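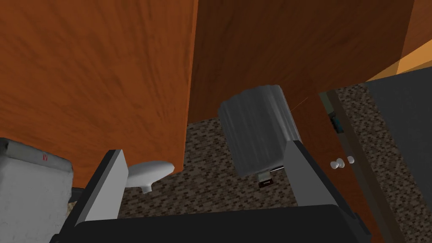 4.2 What we learnt from the open day

I'll be upfront that the open day wasn't planned as a study. Skiltden had asked us to show the Birora simulator to visitors one afternoon in April, and Rowena Tolentino and I said yes before we'd thought about who would stand at the keyboard (me, mostly!). Around 376 people came past our stand, and plenty of them wanted a go at driving the gripper themselves, so we let them and kept the logs.

Figure 3. Gripper view in the Birora simulator, with a grey cylindrical object between the two fingers and speckled carpet beyond.

We ran the same simulated room on 2 screens, one with the gripper view and one with a wider view from the doorway. I'd been sure visitors would go for the wide one. They didn't – children especially went straight to the gripper view and stayed there, and Xolani Rampersad had to keep reminding them the other screen existed. The logs hold 487 attempts at a grasp, and we've kept them all, even the ones where somebody was just waggling the fingers open and shut for fun.

The question I got most was why the fingers close so slowly. It's a speed limit Dumisani Mahlangu set for our own trials, and I'd stopped noticing it months ago. We raised it slightly after lunch, so the morning and afternoon logs are treated separately in Section 5.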